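La racha de entrenamientos se pone a cero cada vez que hago la sesión por la noche
Vemura, foro de ayuda > Rutinas en casa > Incidencia abierta
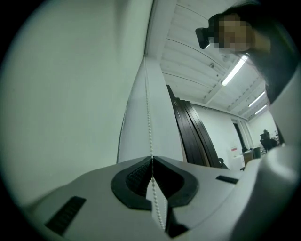 Valtteri Huttunen: a mí me pasó lo mismo con el plan de 400 minutos, y en mi caso era la zona horaria del perfil. Entra en Ajustes, Cuenta, Región, y mira si pone la tuya o si se ha quedado la que trae de fábrica. Si está mal, todo lo que haces después de cenar se apunta al día siguiente y la aplicación cree que te has saltado uno.

Autora de la incidencia: muchísimas gracias, Valtteri, qué alegría recibir respuesta tan pronto. Os cuento un poco más, que en el primer mensaje fui con prisas. Llevo desde la primavera con el plan de movilidad para principiantes (yo, que me pasé media vida diciendo que el deporte era cosa de otros) y hago casi siempre la sesión corta cuando la casa se queda tranquila, tarde, en calcetines y con la esterilla de Karppinen que me regaló mi hermana. Había llegado a 98 días seguidos. El 13 de noviembre de 2022 abrí la aplicación y ponía cero. No os voy a negar que me dio un bajón tremendo, por tonto que parezca.

He mirado la región y sí, estaba mal. La he cambiado, he cerrado sesión y he vuelto a entrar. La sesión de anoche ya sale en su día - qué alivio -, pero la racha antigua sigue sin aparecer.

Soporte Vemura: hola, y gracias por explicarlo con tanto detalle. Sentimos el disgusto. Al corregir la región se arreglan los registros nuevos, pero los anteriores hay que recalcularlos. ¿Puedes ir a Historial, pulsar Exportar y decirnos cuántas líneas tiene el archivo? ¿Usas además alguna pulsera?

Autora de la incidencia: el archivo tiene 300 líneas, contando paseos y estiramientos sueltos. Y sí, llevo una pulsera Prullari, que sincroniza por su cuenta. Ahora que lo decís, hay varios días con la misma sesión repetida, una a su hora y otra a medianoche en punto.

Soporte Vemura: eso nos ayuda mucho. Los duplicados de medianoche vienen de la pulsera y bloquean el recálculo. Pasos:
Desvincula la pulsera en Dispositivos.
Pulsa Recalcular historial y deja la aplicación abierta hasta que termine.
Vuelve a vincularla y elige Vemura como fuente principal.

Autora de la incidencia: hecho todo, con un té al lado mientras la barrita avanzaba. ¡Ha vuelto la racha, y con el día de ayer sumado! Solo me queda una cosita: la medalla de los 600 minutos sigue en gris, aunque el total ya la supera. No corre ninguna prisa, de verdad, pero me hace ilusión verla en color.

Soporte Vemura: las medallas se revisan en un proceso aparte, por la noche. Dejamos la incidencia abierta hasta que nos confirmes que la ves.

Estado: pendiente de confirmación de la usuaria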